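Progress report to the Savchuk Fund
Project: Learning to clear mixed tables with two arms (Tronis)
Period covered: second reporting period
Prepared by: Bohdan Holovko, Clollwood site
Date: 2024-07-10

Summary

Work is on schedule in two of the four work packages, ahead in one and behind in one. The main result of the period is that a policy trained on recordings from several differently dressed workspaces copes with a new tablecloth and new wall covering much better than one trained on the same amount of data from a single plain workspace. We had expected some gain. It was larger than we expected for opaque objects and smaller for clear ones, and clear objects are where most of the remaining effort will go.

The delayed package is the one on handing objects from one arm to the other. We ask for no extra money but we do ask to move one deliverable, as set out near the end.

Data collection

The plan called for 2,000 recorded episodes by the end of this period. We have 3,000. Nearly all of the extra ones come from the Clindurville site, which started earlier than planned after its rail and brackets arrived ahead of the other deliveries. An episode is one full clearing of the table, from the first reach to both arms being back at rest, driven by an operator.

Operators at both sites now work from the same written guide. In the first period each site had its own habits. Clollwood operators tended to use the arm nearest the object, while Clindurville operators used the right arm for nearly everything and kept the left still. Mixing the two sets gave a policy that hesitated over which arm to use and sometimes sent both to the same object. The guide now says which arm takes what, and the older episodes that break the rule have been tagged and left out of training. They remain on the server and can be used for other comparisons.

We have also changed how failed grasps are treated. Previously the operator stopped and discarded the recording. Now the operator carries on, recovers if possible, and marks the episode afterwards. Recovery behaviour was almost missing from the first trained policy, which would close on nothing and then carry the nothing to the bin. With the new recordings included, it goes back for the object in most cases.

Changes of background

Each workspace can be re-dressed by changing the cloth and the covering on the three walls. We have used 12 combinations so far. Some are plain and some are heavily patterned, and a few were picked on purpose to be close in tone to the objects. Changing a workspace over takes one person less than an hour, most of it spent getting the cloth flat. A ruck in the cloth matters more than the pattern does: light objects catch on it and tip.

Combination nine, a floral cloth with damask walls, is now used for testing as well as for recording, with separate runs kept for each. Clear plastic is hard to pick out on it, and it has become the one we look at first when a new version of the policy is ready.
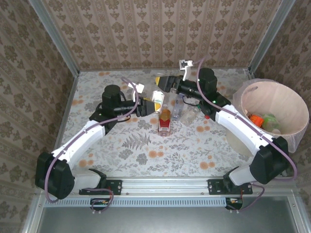 Pylyp Karpenko objects to using it for both purposes, even with the runs kept apart, and would prefer that a test background is never recorded on at all. His point is that the policy may be learning the cloth, and that a good score on it would then tell us little about a cloth it has never met. He would also like the bottles used in testing to be different from those used in recording, down to the colour of the label.

I accept both points. From the start of the next period two combinations will be set aside for testing only, and neither will be recorded on at either site. Results on combination nine will still be given, in a separate column, so that they can be compared with those in the first report.

Results

The comparison was run as described in the proposal. Two policies were trained with the same number of episodes, the same settings and the same training time. The first saw only the plain workspace. The second saw all the combinations then available. Both were then tested on a cloth and wall covering that neither had seen, which was taken from outside the 12 and has not been used since.

The single-background policy cleared the whole table in 41 per cent of trials on its own plain workspace, and did so only rarely on the unseen one. The mixed-background policy was slightly worse on the plain workspace and clearly better on the unseen one. The full tables, with the number of trials in each cell, are in the annex.

Three kinds of failure account for most of what is left. The commonest is a clear bottle lying on its side. The gripper comes down slightly off the middle, and the bottle rolls. The second is a clear item close to a coloured one, where the policy goes for the coloured item and pushes the clear one aside on the way in. The third is at the bin: the arm lets go a little early and the object lands on the rim. This last fault was not in our list of risks. It seems to come from a handful of operators who release early and get away with it, and we are checking whether leaving out their episodes cures it.

We tried adding a second training stage with clear objects only. It improved the rolling-bottle cases and made everything else worse, so we have dropped it. A higher share of clear objects within the ordinary recordings looks more promising, but the trials are too few to report a number.

Handover between arms

This package is behind. The two arms can pass an upright bottle between them when an operator is driving, but the trained policy does it unreliably, and small differences in calibration between the sites make the problem worse. A policy trained at Clollwood closes slightly too soon at Clindurville. We spent longer than planned on the calibration routine, which is now the same at both sites and is run at the start of each working day.

We propose to move deliverable 3.2 (handover demonstration) to December. Deliverable 3.1 was submitted on time. No other deliverable depends on 3.2, and the staff time for it is already in the budget.

Equipment and spending

Spending is within the agreed limits under every heading. One wrist motor at Clindurville was replaced under warranty. Cables have been re-routed along the outside of the arms at Clollwood after one chafed through at the shoulder – this cost two days of recording. Gripper fingers wear faster than we allowed for, and we have moved a small sum from travel to consumables to cover spares. The change is below the threshold that needs the Fund's approval and is noted here for the record.

Next period

Recording will continue at both sites with more clear objects and fewer opaque ones. The two test-only combinations will be chosen by Clindurville and kept from the people training the policy until the first test is run. The main comparison will be repeated with the new test bottles.

The Tronis recording software will be released to the other funded groups once the operator guide has been tidied up. Two groups have asked for it already.

Annexes: A, results tables. B, operator guide, current version. C, revised timetable showing deliverable 3.2.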